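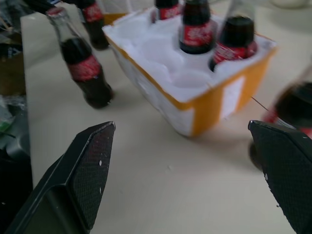
Bottle tray on the table, three in the back row.

Allotment shed and greenhouse check - August round, with my comments

I do this walk-round at the Durnley plot every August, before the weather turns and I stop wanting to go out there. It started as a list on the back of a seed packet and it has grown a bit (a lot). Copy it, cross bits out, add your own. I've put OK, WATCH or FIX next to each one, and then my ramblings.

Outside and paths

1. Main path clear and level - WATCH
Two slabs by the compost bays have started to rock again. I packed sand under them in spring and I think the ants have carried it all off! Fine if you know where to step, not so fine with a full wheelbarrow.

2. Hose stored off the ground - OK
On its hook, for once. I did find a kink near the tap end, so I've turned the hose around and I'll see if it relaxes.

3. Canes capped - FIX
I had 3 bare ones in the bean row, right at eye height when you bend down to pick. Old tennis balls with a slit cut in them are back on now, but I want something neater for next year. If anyone has a cap that stays on in wind, please tell me.

4. Water barrel lid fits and locks - OK
Lid is tight, mesh is sound, no wrigglers. The stand is still level. I always give it a good shove, because a full barrel is a horrible weight and mine holds 107 gallons. It didn't budge.

5. Fence and gate - WATCH
Gate latch catches if you lift as you pull. Bottom rail is soft at one end - I could push my thumbnail in. It will see out the winter, I think, but I've added it to the spring list.

Greenhouse

6. Glass, all panes - FIX
One cracked pane on the north side, low down, behind the cucumbers. No idea when that happened. I've taped it on both sides and pulled the pots back so I'm not kneeling next to it. The replacement is going to be plastic sheet, I'm done with glass at knee level.

7. Roof vent opens and closes - OK
The auto opener (mine is an Andik) needed a drop of oil on the pivot and then it moved like new. Check yours early in the morning when it should be shut, and again after lunch when it should be wide open. Checking it once tells you half the story.

8. Staging steady - WATCH
Wobbles at the door end. One bolt had backed out and I've done it up finger tight, but I need the right wrench from home. Nothing heavy on that end for now, so the big pelargoniums have moved to the floor, where they are in my way and I keep kicking them.

9. Heater - not tested
Too hot to bother! I did look over the cord and plug and they're clean and dry, with no chewed spots. I'll run it for an hour in the fall before I need it. The first year I had one I waited for the first frost to find out it was dead, and I lost every one of my chili plants.

10. Thermometer reads sensibly - OK
Matches the one I carry in my pocket, give or take a degree. 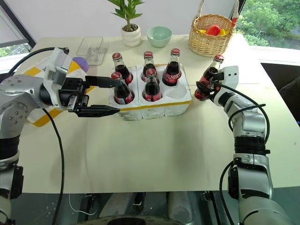 Shed

11. Feeds and sprays labeled, lids on, up high - FIX
My worst score, and I'm a bit ashamed of it. I found a tub of something gray and crumbly with no label at all. It might be bone meal. It might be cement. It has gone to the hazardous waste drop-off, and I'm not keeping anything again unless it's in its own packaging. Top shelf only, and the door gets locked.

12. Blades covered and hung - OK
Loppers, shears, both pruning saws. The Metwally shears have a really good sheath, and I've borrowed the idea for the old ones with a piece of split hose and some string.

13. Tool handles sound - WATCH
The digging fork has a hairline split near the neck. I ran a rag down every handle and that's where it snagged (much better than finding it with your palm). It's for light work only until I've got a new shaft.

14. Mower and strimmer - OK
Fuel cap tight, no smell of gas in the shed, guard on and not cracked. I swapped the strimmer line while I was there.

15. Floor and roof dry - WATCH
Small damp patch under the window. Could be the gutter. I've put a tray under it and I'll look after the next proper rain.

16. First aid box - FIX
Plasters, yes. Eye wash, out of date. Tweezers missing, as ever. I've put in a new eye wash and two pairs of tweezers and I'm hoping at least one pair lasts.

Beds and frames

17. Raised bed sides - OK
The Clastus boards are holding up nicely, no bowing, and the corner screws are all flush. I rubbed down one splintery edge by the strawberries.

18. Netting tight, nothing trapped - WATCH
Please check this one every single day you're there. Slack netting catches birds and hedgehogs. I've pegged mine down all along the brassica side and lifted the loose bit at the far corner off the ground.

Left to do: pane, staging bolt, fork handle, cane caps. I'll look at the gutter the next time it pours.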